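Projet Serkden – Suivi de la conservation des agrumes en entrepôt ventilé
Rapport d'avancement intermédiaire, période close fin janvier
Rédaction : Javiera Domínguez. Relecture technique : Renato Iturra.

1. Rappel du périmètre

La subvention couvre l'étude des pertes après récolte sur deux groupes variétaux, oranges de table et mandarines, stockés sans cire de surface dans l'entrepôt de Bustos. Le programme court sur deux campagnes. Le présent rapport porte sur le deuxième semestre de la première. Il ne traite pas du volet transport, dont le calendrier a été décalé d'un commun accord avec le service instructeur.

2. Travaux réalisés

Les chambres 1 et 2 ont été remises en service après remplacement des joints de porte et réétalonnage des sondes d'humidité. La chambre 1 fonctionne à 5 °C, la chambre 2 à 8 °C, avec une consigne d'humidité relative de 90 % dans les deux cas. Les écarts à la consigne sont enregistrés toutes les neuf minutes par la centrale Undow. Une dérive a été constatée sur la sonde basse de la chambre 2 en début de période; les relevés correspondants ont été exclus du traitement et figurent à part dans l'annexe B.

Le lot d'étude comprend 1 825 fruits, pesés individuellement à l'entrée. Un sous-lot de 300 fruits est pesé à nouveau à intervalle fixe, puis remis en place au même niveau de la pile. Les autres fruits ne sont manipulés qu'en fin de stockage, afin de limiter les blessures d'écorce imputables au protocole lui-même. La fermeté est mesurée par compression non destructive, sur deux points opposés de l'équateur du fruit.

Le tri sanitaire suit la grille Stestura dans sa version révisée. Celle-ci distingue désormais la moisissure verte de la moisissure bleue, que l'ancienne grille regroupait. Les fiches de la première série ont donc été ressaisies, ce qui a mobilisé une partie du temps prévu pour l'analyse.

3. Résultats provisoires

La perte de masse progresse de façon presque linéaire dans la chambre 1. Dans la chambre 2, la pente augmente après la cinquième semaine, en particulier chez les mandarines. Cet effet est cohérent avec une écorce plus mince et un rapport surface sur volume plus élevé, mais l'hétérogénéité des calibres ne permet pas encore d'isoler la part de chaque facteur.

Les foyers de moisissure se concentrent dans les couches inférieures des caisses et au contact de fruits présentant une plaie pédonculaire. La position de la caisse par rapport au ventilateur ne ressort pas comme facteur significatif à ce stade. Des symptômes de froid – piqûres brunes, dépression locale de l'écorce – sont apparus en chambre 1 sur les mandarines seulement. Ils restent superficiels et n'affectent pas la teneur en jus.

4. Écarts par rapport au plan

Deux points sont à signaler. La livraison du chromatographe destiné au suivi de l'éthylène a été repoussée par le fournisseur; les prélèvements gazeux sont en attendant sous-traités, avec un délai de retour qui interdit toute correction en cours d'essai. Par ailleurs, le calibrage à la réception s'est révélé plus long que prévu, et R. Iturra a proposé de passer de neuf classes à cinq pour la seconde campagne. La modification est sans incidence sur les comparaisons entre chambres, à condition de regrouper les classes a posteriori dans les données existantes.

5. Budget

Les dépenses de personnel sont conformes au prévisionnel. Le poste énergie le dépasse légèrement, du fait des cycles de dégivrage de la chambre 1. Nous demandons l'autorisation de compenser ce dépassement par le reliquat du poste transport, sans changement du montant total.

6. Prochaine période

– Clôture de la première série et pesée finale de l'ensemble du lot.
– Essai d'une température intermédiaire de 6,5 °C pour les mandarines.
– Mise en service du chromatographe, sous réserve de livraison.
– Transmission du jeu de données consolidé, avec dictionnaire des variables. 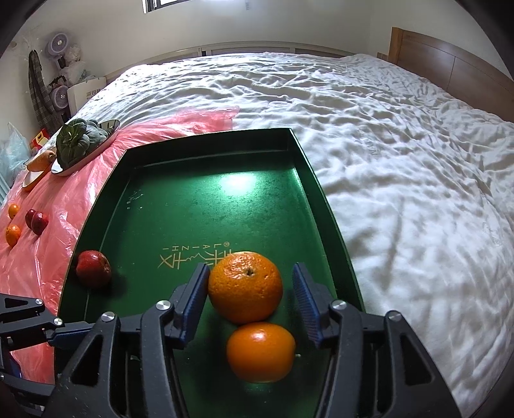

Pourquoi ne pas stocker oranges et mandarines à la même température ?

Les mandarines de l'essai présentent des symptômes de froid à 5 °C, alors que les oranges n'en montrent pas. À 8 °C, leur perte de masse s'accélère après la cinquième semaine. Une consigne propre aux mandarines, entre ces deux valeurs, sera donc testée à la prochaine période.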